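Opening up the old desktop: my bench tips for a clean-out and a tidy rebuild

I do one of these every March, or whenever the fan noise starts coming through the study wall. Get the tower on its side, get the panel off, and give yourself a whole afternoon so you're not putting screws back in the dark. 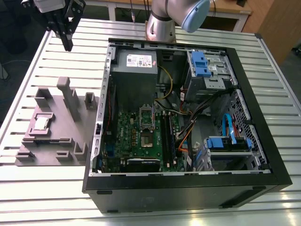
Deb from the comments on my last page reckons I'm making far too much of it, and that a desktop only wants the side popped off and a good blast from a can of air on the back verandah, ten minutes and back under the desk. Fair enough, Deb, and if yours is a young machine in a house with no dog, go for it! Mine have usually been sitting on carpet for years, and a blast of air just moves the fluff from the places I can see to the places I can't. So this is the long version, and you can skip whatever bores you.

Before you touch anything

Shut it down properly, switch it off at the wall and pull the power lead out of the back. Then hold the power button in for a few seconds. I used to skip that bit (I was a terror for it when I was younger) but it drains off what's left in the board and it costs you nothing.

Take a photo of the back with everything still plugged in. Then take a photo of the inside from straight above. Then take another one closer up of wherever the skinny little front-panel wires go, the ones for the power button and the lights, and make sure the writing on the board is readable in it. Those wires are the worst job in the whole business and I've spent more time squinting at them with a torch than I'd care to add up.

Lay the case flat with the open side to the ceiling. I see people working on a tower standing upright and I don't know how they do it, every screw they drop goes down behind the board and they're shaking the thing like a money box. Lying down, a dropped screw mostly stays where you can get at it. Mostly.

The bench

You want something hard, flat and not fussy about scratches. Mine's an old Zistwood workbench I got second-hand with one short leg, which I've packed up with a bit of lino. The dining table is fine with a big piece of cardboard on it. What you don't want is a rug, a doona or a fleece blanket, all of which build up static like nobody's business. If your table has grooves or gaps in the top, put a tray down beside the case for the small stuff, as a screw will find a groove every time.

Static first, while I'm at it. I wear a wrist strap clipped to bare metal on the case. They're a few dollars. If you haven't got one, touch the bare metal of the chassis before you pick up anything green, and again whenever you've wandered off for a cuppa and come back. Shoes off if you're on carpet, or shoes on if your socks are woolly. You'll work out which.

Lighting: a desk lamp from the side is better than a bright ceiling light. You get shadows, and shadows show you dust and clips.

Screws and where they go

I've tried all the clever ways. Magnetic mats, labelled bags, a bit of foam with holes poked in it. What I've come back to is a muffin tin. One cup per job, worked left to right in the order I take things apart, and then right to left when I put it together again. Twelve cups has always been plenty.

Case screws and drive screws look nearly the same and they aren't. The thread's different. If a screw won't start with your fingers, stop, it's the wrong one or it's crooked, and leaning on the driver will only ruin the hole. I chewed out a drive bracket on a machine my neighbour still uses and I think about it every time I go over there.

I keep a small Durolance screwdriver set just for this, and it lives in the study and not in the shed, because anything that goes to the shed comes back with paint on it.

Dust, in order

Top to bottom and fans last. I start with a soft dry paintbrush, a 25 mm one that has never seen paint, and loosen everything off before any air goes near it. Vent grilles first, both sides if you can reach, then the slots at the back where the expansion cards go, then around the edges of the board. The front grille is generally the filthiest part of the lot, and on a lot of cases the plastic front unclips so you can wash it in the sink. Check for wires before you yank it, though. Let it dry overnight, properly dry, on a tea towel.

Then the air. Short puffs, can upright, and take the case outside if you can. Hold the fan blades still with a finger or a wooden skewer while you blow, so they don't spin up like mad and wear the bearing.

I don't use the household vacuum inside the case. I know people do. The nozzle can build up static and it's a clumsy great thing, and I once watched one swallow a jumper. If you must, hold it well back and let it catch what the brush kicks up.

The power supply I leave shut. Brush the grille, give it a puff from the outside, and that's your lot. There are parts in there that can hold a charge long after it's unplugged and it isn't a job for the bench at home. If it's noisy or smells of hot fish, replace the whole unit.

Taking the processor out

You don't need to, most years. But if you're swapping it, or you're giving the old board away and keeping the chip, have somewhere to put it before you lift it. I can't say that strongly enough. So many get hurt in the thirty seconds when somebody's standing there with one pinched in their fingers looking about for a clear spot.

Handle it by the edges. Metal cap facing up, and a proper little pocket for it to sit in so it can't slide. I've used the plastic clamshell the new one came in, which is perfect, and I've used an egg carton lined with anti-static bag, which did the job. Whatever it is, it should be snug, and it should be away from your elbow. Never flat on bare metal, never on kitchen foam.

Clean the old paste off with isopropyl and a coffee filter. Coffee filters don't leave lint and a box of 100 lasts forever. Go gently, work in from the outside so you're not spreading it, and use a fresh bit each wipe. New paste, a blob the size of a grain of rice or a small pea, in the middle. The cooler spreads it for you. I used to butter it on like toast and it ended up everywhere.

Before the chip goes back, look for the little triangle on one corner and match it to the one on the socket. It should drop in under its own weight. If you're pressing, it's wrong.

Cables

This is the part I enjoy, to be truthful. Older cases have hardly any room behind the board, so you're stuck with making it neat on top. Tuck the spare power leads into an empty drive bay if you've got one. Keep everything clear of the fans, and give a cable a gentle loop where it has to turn, with no hard folds right at the plug.

Velcro ties, not zip ties. You will be back in there. I bought a roll of the Pascual hook-and-loop stuff and cut it to length, and it's still going, and I've since used it on the Christmas lights, the garden hose and the tent poles. A dot of coloured nail polish on each plug and its matching socket is handy too, if you've got more than a couple of drives.

When you unplug something, pull on the plug and wiggle it, and look for a clip before you do. Plastic clips on old machines go brittle. Same goes for those coloured release handles and levers on the drive bays, press them the way they want to go and don't force it on a cold morning.

Closing up

Power it up once with the side still off, hands out, and have a look that every fan is going round. Then off again, lead out, panel on. I've screwed the panel down first more times than I'll admit and it's always those times that a fan's been catching on a wire.

If it beeps at you and does nothing, it's the memory. Well, usually. Take the sticks out, push them back in until both ends click, try again.

Stick a bit of masking tape inside the panel with the date on it and what you did. Mine says Wednesday, August 4, 2021, new paste, new battery, and I was very glad of it when the clock started losing time and I could see straight off how old that battery was. While you're down there, lift the tower off the carpet. A couple of offcuts of shelf board under it will do, or one of those Zandton plant stands on castors if you like to be able to roll it out for sweeping.

Recent tips
Getting the smell out of a second-hand filing cabinet
Sharpening kitchen scissors without making them worse
What I keep in the drawer under the microwave
Labelling chargers so the kids stop asking
A drip tray for the barbecue from an old oven liner
Sorting a jar of mixed screws in one evening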